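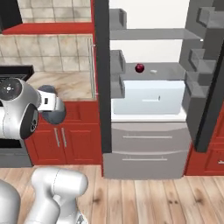 **Framing requirements for the Follard Open Exhibition**

**plekdale_prints** wrote:

The revised entry conditions for the Follard Open state that works on paper must be glazed with acrylic and may not exceed 200 cm on the longest side, frame included. Last year glass was accepted up to 40 cm. Members of the Plekdale print group hold a number of small etchings already framed in glass. May these still be submitted?

**registrar_grellcombe** wrote:

They may not. The Grellcombe Gallery applies the same rule to all incoming loans, and the Follard conditions now match ours. Broken glass damages the work beneath it and any work stacked beside it.

**ink_and_plate** wrote:

I must disagree with the previous reply. Acrylic scratches easily and holds a static charge, and it should not be placed over pastel or charcoal at all. A rule that covers every work on paper takes no account of this. The conditions should permit glass for loose media, as they did before.

**registrar_grellcombe** wrote:

The point regarding pastel is accepted. Section 30 of the conditions allows a written request for an exception — it must be received before the November deadline. Etchings would not qualify.

**plekdale_prints** wrote:

Thank you. The cost remains a concern. Fashola Framing has quoted 313 for reglazing our set, and the entry fee is charged in addition.

**ink_and_plate** wrote:

Fashola will cut acrylic to size without fitting it, if asked. Members able to fit their own should request a separate price.

**registrar_grellcombe** wrote:

Entrants who fit their own glazing are reminded that the backing must be resealed with tape. Unsealed frames were returned last year without being shown to the selectors.

**ink_and_plate** wrote:

That was not stated in last year's conditions.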